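Bernedby Wildlife Sanctuary
Minutes of the Regular Meeting of the Board, August

Print this page | E-mail this page

The meeting was called to order at 6:30 p.m. in the education building. A quorum was present. The Manager of Animal Care and the Grounds Supervisor attended without vote. Members of the public were seated and were reminded that remarks would be taken under each item at the discretion of the Chair.

1. Approval of the agenda and previous minutes

The agenda was approved with one change: the item on winter hay was moved ahead of the item on signage. The minutes of the July meeting were approved after a correction to item 6, where "east pasture" should have read "east pond."

2. Beaver activity at Corkar Creek

The Grounds Supervisor reported that beavers have built a second dam on Corkar Creek below the footbridge. Water has backed up onto the lower trail, and the trail has been closed from the bridge to the picnic ground. The dam stands 100 feet downstream of the old culvert, which remains open. No damage to the bridge footings was found when they were checked at low water.

The Supervisor set out the choices open to the Sanctuary. The dam could be removed under permit, a pond-leveling pipe could be placed through it, or the trail could be moved to higher ground. Removal was not recommended. The animals would be expected to rebuild within days, and the pair is believed to have young in the bank lodge.

Discussion followed on the leveling pipe. A member asked whether the intake would clog with leaves in the fall. The Supervisor replied that a wire cage is fitted to the intake end and that it would have to be raked clear each week from October until freeze-up. Another member asked that large cottonwoods near the overlook be wrapped with fencing before the leaves drop, as several show fresh gnawing at the base. The Chair noted that this could be done under the existing grounds budget and needed no vote.

It was moved and seconded that a leveling pipe be installed at the lower dam at a cost not to exceed $2,000, including the cage and posts. The motion carried. The trail will stay closed until the water drops below the walking surface. A notice is to be placed at both trailheads.

3. Otter enclosure

The Manager of Animal Care reported on Zika, the female river otter. She has been off display since the spring with a cracked tooth. The tooth was taken out in June and the gum has healed. She is eating whole fish again and has returned to her former weight. She has resumed digging along the north bank of the enclosure, and staff have had to refill the holes to protect the liner.

The Manager asked for direction on the move to the Lau pool, which is deeper and has a natural bank on the far side. The introduction to the male otter now living there would be carried out in stages, with the animals first kept on either side of a mesh divider for two weeks. Scent items would be traded between the dens during that time. If either animal stopped eating, the move would be put off.

A member asked whether visitors could watch the introduction. The Manager advised against it. The path past the Lau pool would be roped off while the divider is in place, and the keeper talk would be given at the turtle pond instead.
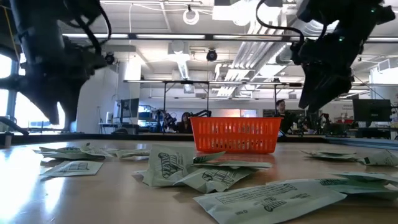
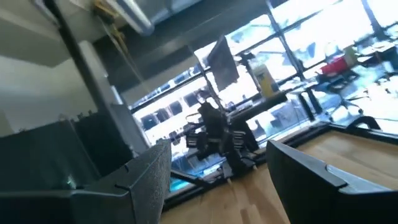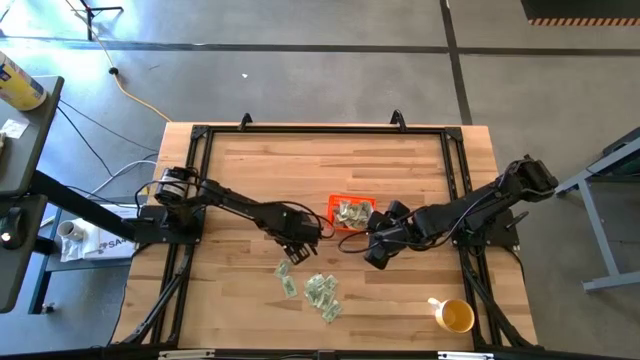
A member of the public remarked that the rope line should be set well back from the glass, as children had been knocking on it during the keeper talks all summer and the male otter went into his den each time. The speaker asked whether the Sanctuary would consider keeping a staff member at the pool on Saturday afternoons after the path reopens, when crowds are largest. The Manager agreed that the knocking had been noted in the daily log and said that weekend coverage would be looked at when the fall schedule is drawn up.

It was moved and seconded that the move to the Lau pool be approved as described, with the starting date left to the Manager. The motion carried, one member abstaining.

4. Winter hay and bedding

The Manager of Animal Care reported that the first cutting was poor owing to the wet spring. The usual supplier has offered second-cutting grass hay for the deer and the goats but cannot promise delivery before the end of September. The loft over the goat barn should be swept and the leak at the west eave repaired before the hay is stacked.

A member asked whether straw could be replaced with wood shavings in the fox dens. The Manager replied that shavings had been tried and that the foxes scratched them out into the run, where they held water. Straw will be kept. The purchase of hay was approved within the amount already budgeted.

5. Signage

Draft text for the new raptor signs was passed to members before the meeting. Two changes were requested. The barn owl sign should say plainly that the bird cannot be released because of its wing injury, and the paragraph on rodent poison should give the telephone number of the Sanctuary for people who find a sick owl. The member who raised the second point observed that calls often reach the front desk a day or more after the bird was first seen.

The text was referred back to staff. It will come before the Board again in September.

6. Correspondence

A letter was received from a resident of Bernedby Road concerning peafowl in private gardens. The Sanctuary does not keep peafowl. The Chair will reply and will include the number for the county animal control office.

A letter of thanks was received from a school group for its visit to the turtle pond. It was placed on file.

7. Other business

A member asked for news of the injured snapping turtle brought in from the county highway. The Manager reported that the shell repair is holding and that the animal will be kept through the winter. Release would be near the place where it was found.

The Grounds Supervisor gave notice that the lower gate will be locked at 5 p.m. while the creek trail is closed.

There being no further business, the meeting was adjourned at 8:10 p.m.

Respectfully submitted,
Recording Secretary

Print this page | E-mail this page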